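Clarkance Drop-In Drawer Dividers - Kitchen and Bath

Item: Movthorpe 45
In stock, ships Tuesday

Spring-loaded dividers for drawers you already own. No screws, no glue, no drill. Squeeze, drop in, let go.

Sold singly or as a set of four. Mix with the Michiels cross pieces if you want small squares for lids and corks and so on.

What you get
Set of four dividers
Eight foam end pads, already stuck on
Two spare pads in the bag
Fold-out sheet with the measuring chart (same chart as further down this page)

Sizes
Short - fits inside widths from 36 cm to 45 cm
Long - fits inside widths from 45 cm to 70 cm
Height is the same on both, 6 cm. Deep drawers, see the Dreltberg tall version, seperate page.

Measure the INSIDE of the drawer. Not the front panel. We get a lot of returns from people who measured the front panel. Inside wall to inside wall, at the bottom, then again at the top. If the two numbers are different go by the smaller one.

Right at 45? Get the long. Holds better when the spring is squeezed down hard. Over 70, nothing in this range will reach, sorry. We tried a 73 last year and it bowed in the middle so we dropped it.

Finish
Natural or white. Natural is beech with a clear coat. White is the same wood painted, and the paint does scuff if you drag pans against it. Touch-up pen on the accessories page.

Color varies a bit from batch to batch. If you're adding to a set you bought before March, yours may be slightly more yellow than the new ones. Evens out after a few months in use.

Fitting
Empty the drawer first. Wipe the sides, let them dry. Pads won't grip on grease.
Push the spring end in, swing the other end down flat, let it out slowly.
Tug it. If it slides, turn the end cap one click and try again.
Rounded or sloped drawer walls - won't hold. Metal walls fine as long as they're flat.

Laying out a drawer
Get everything out on the table before you put a single divider in. Sort by how often you use it. Daily stuff up front, the ladle you use at Thanksgiving in the back. Long things along the side.

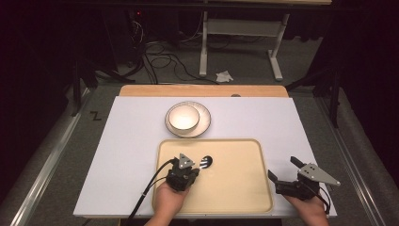
Leave one section with nothing assigned to it. It will fill up on its own. Most people want three dividers in a utensil drawer and end up using two, so try it with two and keep the others for the bathroom or the desk.

Don't pack a section so tight you have to dig. If you're digging, move the divider over an inch.

Care
Damp cloth, mild soap. No dishwasher. Don't soak. Crumbs get in the spring slot, a dry toothbrush gets them out.
Pads last a couple of years. Replacement pads sold in packs of eight.

Returns
45 days, unused or tried once, we're not fussy. Keep the bag if you can. Wrong size is the usual reason and we'll swap short for long, you just pay the diference.

Also in this range
Michiels cross pieces, pack of six
Dreltberg tall dividers
Movthorpe liner, cut to fit, gray or clear
Touch-up pen, white only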